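Nallerside Tenants' Service
2024-06-28

Filed under: Home & Repairs > Cleaning and Care

We have received a number of enquiries this month about the care of grey worktops and cupboard fronts in the refitted flats at Kastton Court. The following posts set out our advice to residents. (1/10)

Grey surfaces tend to show marks that would pass unnoticed on a patterned finish. Thin lines and cloudy patches are the two matters most often reported to us. Neither is treated as a fault until the surface has been cleaned and looked at again in daylight. (2/10)

For everyday cleaning, please use a soft cloth, warm water and a small amount of washing-up liquid. Wipe in one direction, rinse the cloth, and wipe again with clean water. Dry with a second cloth. (3/10)

Cloudy patches are commonly a film left by spray cleaners. Residents using the Geagea spray supplied in the welcome box should apply it to the cloth and not directly to the worktop. Leave it for no longer than 30 seconds before wiping off. (4/10)

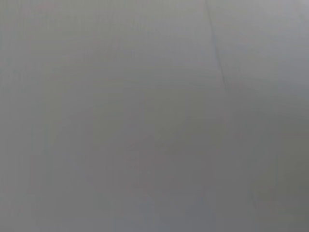

Scouring pads, wire wool and cream cleaners must not be used on any grey finish. Damage caused by these products is not covered under the repairs agreement and may be recharged at the end of the tenancy. (5/10)

Where a fine line remains after cleaning, run a fingertip lightly across it. A line that cannot be felt will often lift with a second clean. A line that can be felt should be reported, giving its length and the room it is in. (6/10)

Reports may be made by telephone or at the Kurkov Road office. Please allow 3 working days for a reply. An inspection will be arranged where one is needed, and residents are asked to clear the surface beforehand. (7/10)

Replacement cloths are available from the same office at no charge. We have 100 packs in stock, limited to one for each household. (8/10)

Residents who moved in before April will have the older care leaflet. Page two recommends a cream cleaner. That advice has been withdrawn and the leaflet should be recycled. (9/10)

The revised leaflet will be delivered to all 25 flats at Kastton Court with the next rent statement. Large-print copies can be requested from the Kurkov Road office. (10/10)

We use cookies to remember your settings and to measure visits to this site. Accept all | Manage choices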